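Cuaderno de taller — martes, agosto

Llego a las 9 y Margaux Vidal ya tiene el papel marrón puesto sobre la mesa, bien estirado (bueno, casi, las arrugas del fondo no hay quien las quite). Tarea de la semana: recoger juguetes. Suena a chiste cuando lo cuento en casa, pero es la que nos pidió Brorneck para el informe de tareas domésticas, y a mí me parece mejor medida que doblar toallas, que ya la hace todo el mundo y siempre con la misma toalla.

Tanda de la mañana: 40 intentos con un solo objeto y la bandeja a la derecha. Salen bien 33. De los siete que fallan, tres son el agarre de siempre: la pinza baja un pelo adelantada, pisa el capó y el coche sale rodando. ¡Las ruedas! Con los bloques esto no nos pasaba, claro. Los otros cuatro son del relevo entre brazos, el derecho suelta antes de que el izquierdo haya cerrado. Margaux dice que es la latencia; yo creo que es el umbral de cierre, que lo dejamos muy alegre cuando probábamos con las piezas de Kunano. Mañana lo bajo y salimos de dudas.

¿Puede entonces una máquina recoger un cuarto de niños? Pues no, todavía no. Puede recoger un coche de una mesa despejada, con buena luz y una persona al lado del botón de paro. Mi sobrina lo hace en dos segundos (cuando quiere, que esa es otra). Pero hace un año la pinza ni encontraba el coche, así que hoy me voy contento.

Pendiente:
— Repetir con el coche girado, de cara a la bandeja y de espaldas.
— Preguntar a Tavbridge por las puntas blandas, que siguen sin llegar.
— Recoger de una vez los cables del borde delantero. Me toca a mí, lo sé.
— Pasarle a Trajkovski los registros de los siete fallos, sin recortar.

Para la tarde dejamos el coche amarillo a la izquierda, lejos de la bandeja azul, para obligar a los dos brazos a trabajar. Si sale, el jueves metemos un segundo juguete y a ver qué hace con el orden. Margaux apuesta por que se atasca; yo he puesto un café a que no.
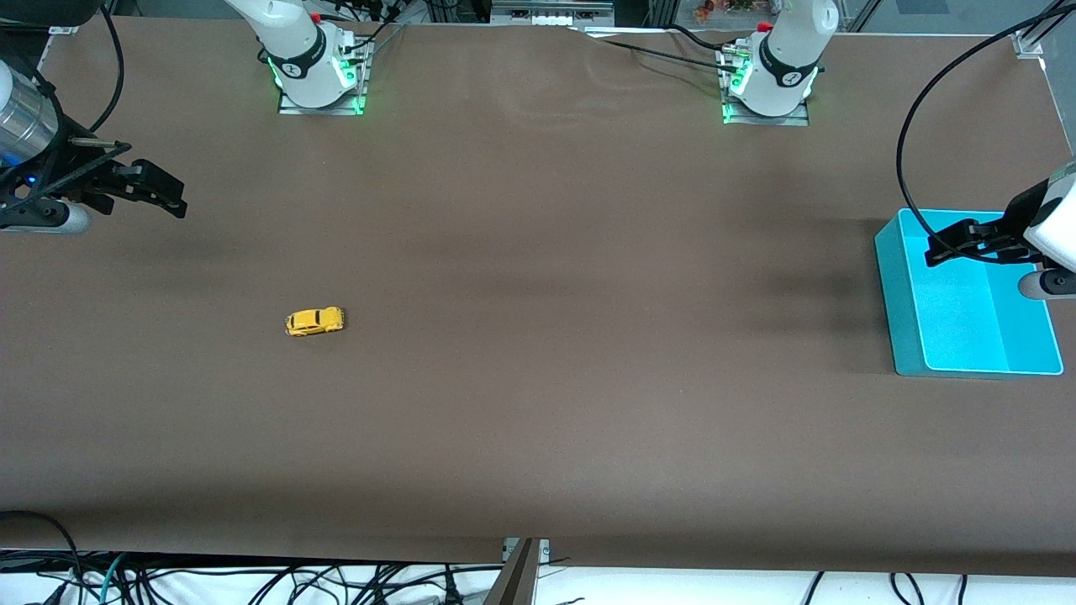 Lo del café, por cierto, queda apuntado aquí para que luego no haya discusiones. Y otra cosa antes de cerrar: el registro de la mañana está guardado con el nombre de la tanda vieja, lo cambio en cuanto termine de comer.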